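Fire door and exit check – Phillips building, Hodham site
Completed 02/11/2021 by Trefor Pugh

Stairwell doors, ground floor
Close fully from any angle: Yes
Gap at head and sides even: Yes
Comment: Left leaf drags a little on the mat. Mat to be trimmed or taken up.

Stairwell doors, second floor
Close fully from any angle: No
Comment: Closer arm is weak and the latch does not catch from a half-open start. Adjusted two turns and tried again, same result. New closer ordered from Ilto, part 308. Keep on the weekly list until fitted.

Smoke seals
Present and unbroken: No on 4 doors
Comment: Paint on the seals in the east corridor. The painters were asked in December to mask them. Painted seals need replacing, as scraping tears the brush.

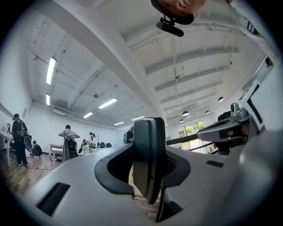 Branwen Probert wrote back that the east corridor seals should go ahead of the closer, and that Grerkthorpe has a spare roll in the store if the order is slow. She also wants the door numbers put on the sheet next time – "east corridor" covers too many.

Exit route, rear
Clear to full width: Yes
Push bar works with one hand: Yes
Comment: Bar is stiff at the hinge end. Oiled. The outside step has a loose edge, reported separately.

Exit signs
Lit: All but one
Comment: Sign over door 8 is out. Tube changed, still out, so probably the fitting. Electrician to look.

Hold-open devices
Release on alarm test: Yes
Comment: Door 2 took over eight seconds to shut after release. Check again at the next test.

Wedges found: None

Shares: 2
Comments: 4

Related
Emergency lighting – monthly test sheet
How to measure a door gap
Extinguisher check, Grerkthorpe
Alarm call point log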